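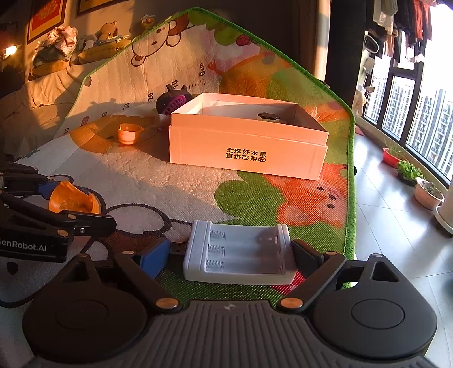

Wanted: people to hold the gripper

38 shares · 5 comments

Stimonel is opening its doors on Sat 16 February and we need 20 people who don't mind putting small household items into a cardboard box while strangers watch. That is most of the job. The rest is taking them out again.

You'll work with a hand-held gripper: two fingers, one you, no experience required. Visitors will come by in groups, ask when the robots are taking over, and then have a go themselves. Your task is to show them how to pick up something awkward - a battery charger, say, or a toy - and to look calm when they drop it on your foot.

Enikő Oláh runs the morning session and Cristóvão Neves the afternoon. Both will train you beforehand, which takes less time than the paperwork.

We're looking for people who:
- can kneel on a play mat and get back up unaided
- can talk to children, and to engineers, who ask more questions
- will put things where the sheet says, even when they have a better idea

Pay is $100 for a half day, plus lunch. The lunch is sandwiches. We have had feedback about the sandwiches.

Robotics students are welcome, but so is everyone else. Our best demonstrator last May was a retired piano teacher.

To apply, send a few lines about yourself to Enikő at the Stimonel front desk. Please leave out the cover letter - she reads them aloud.

5 comments · Share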